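Gindstead Shared Workshop
Hand-held gripper build, part 3: fitting the pads and checking the grip

Members should have completed parts 1 and 2 before starting. Both grippers of the pair must be assembled, with the linkage arms moving freely and the fingers parallel when closed.

1. Cut four pads from the ridged strip, each 14 mm wide. Clean the inner face of each finger and allow it to dry.

2. Press the pads into place with the ridges running across the finger. Leave the pair clamped overnight. Pads that are disturbed early tend to creep towards the tip.

3. Tighten the finger screws by hand only. Lionel Dobson holds the correct drivers at the Parnodeo bench — please return them after use.

4. Squeeze and release each handle 100 times. If a finger begins to lag, slacken the outer screw by a quarter turn and repeat.

The grip check uses small, awkward items of different shapes. Chains and strings of beads are suitable, as they shift when touched and show up poor alignment quickly.

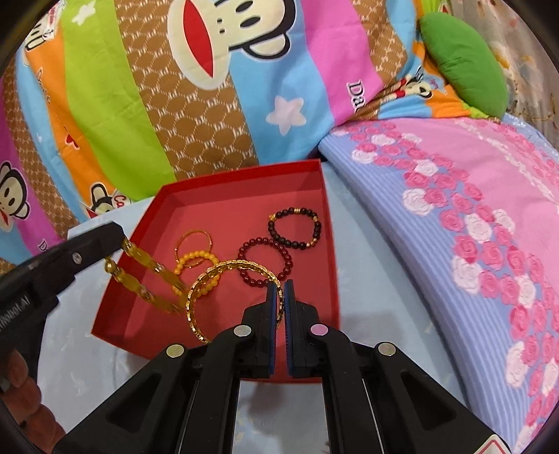 5. Lift one item at a time and hold it for a slow count of five. Use the second gripper to steady the rest — do not use your fingers.

6. Enter any drops on the build sheet, with the item and the finger gap. Sheets for the June group go to Tâm Kim.

Part 4 covers mounting the camera.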